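# Table, mat and chip sets: frequently asked questions

Answers cover the small round mats, the chips supplied with them and the marble-pattern tabletops. Room booking has its own page.

## Mats

**Which mat do I get with a standard kit?**

The round black one. It suits a small table or a demonstration surface. The long oval mats are issued separately and need a table with a clear length of at least two metres.

**What is the printed row on the mat for?**

The row of five card spaces is for the community cards in games such as Texas hold 'em. Deal the first three cards (the flop) into three adjacent spaces, then the turn and the river into the remaining two. In draw games the row has no use and can be ignored.

**Can the mat be ironed?**

No. If it has a crease, lay it face up on a flat surface overnight with a heavy book over the crease. Mats are stored rolled with the print facing outwards. Folding is the usual cause of permanent lines.

**How is a mat cleaned?**

Use a soft brush for dust. For spills, blot with a damp cloth and leave the mat flat until dry. Do not use solvent or furniture polish. Polish alters the way cards slide and is hard to remove.

## Chips and markers

**How many chips does the library hold?**

The current stock is 2,496 chips in all colours. Of these, 438 are held back as replacements and are not lent out.

**Do the colours have fixed values?**

No. The chips carry no agreed value until the borrower sets one. A common arrangement for short games is:

| Colour | Suggested value |
|---|---|
| White or pale grey | 1 |
| Red | 5 |
| Green | 25 |

Write the values on a card and leave it by the table before the first deal.

**Are the large round markers chips?**

No. Markers show a position or a state of play, such as the dealer button or a blind. They are counted separately on the return sheet. Do not put them in the chip rack, as the slots are too narrow and the edges get marked.

**Where should loose chips go during play?**

Bets go on the mat, in front of the player making them. Chips that are not in play may sit on the bare tabletop beyond the mat edge, in stacks of no more than 20. Keep the printed card spaces clear. 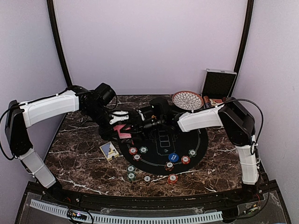
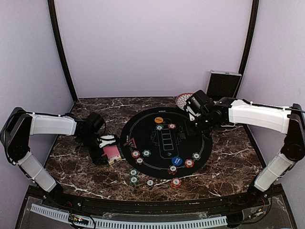
**Tabletop Games Equipment Library | Grustix Social Club**

## Tabletops

**Is the marble pattern a problem for play?**

It can be. Pale veins on a dark ground make cards harder to pick up by eye at the edges of the table. Keep cards on the mat. Chips show up well enough against the brown, although a pale chip lying over a vein is easily missed during packing. Check the surface from the side before signing the kit back in.

**Does the mat need fixing down?**

No. Tape and adhesive putty are not permitted on any tabletop. If the mat moves, wipe the underside with a barely damp cloth and let it dry. Mats that still move should be reported as worn.

**Can drinks be placed on the tabletop?**

Only on a coaster, and never on the mat.

**Which direction should the mat face?**

Towards the dealer, so that the card spaces can be read from the dealing position. The other players can follow the cards from any side.

## Borrowing and returning

**How do I count the chips back in?**

1. Clear the mat and the tabletop completely.
2. Sort by colour into stacks of ten.
3. Fill the rack one colour at a time.
4. Enter the totals on the return sheet, with markers on the separate line.
5. Roll the mat last.

Partial stacks go at the end of the row for their colour, with the remainder written beside the total.

**What if the count is short?**

Record the shortage and return the kit anyway. Chips most often turn up inside the rolled mat. There is no charge for fewer than three missing chips.

**May I mix chips from two kits?**

No. The kits differ slightly in diameter and the racks are not interchangeable. Kits which have been mixed are withdrawn until they have been sorted by hand. The last occurrence involved 1,005 chips and took both large kits out of use for most of December.

**Can I borrow a mat without chips?**

Yes. Enter "mat only" on the form and leave the chip lines blank.

**Who deals with damaged equipment?**

Adjoa Acheampong handles mats and tabletops. Rainer Vogler handles chips, racks and markers. Leave damaged items on shelf 53 with a completed label. Items left without a label go back into general stock.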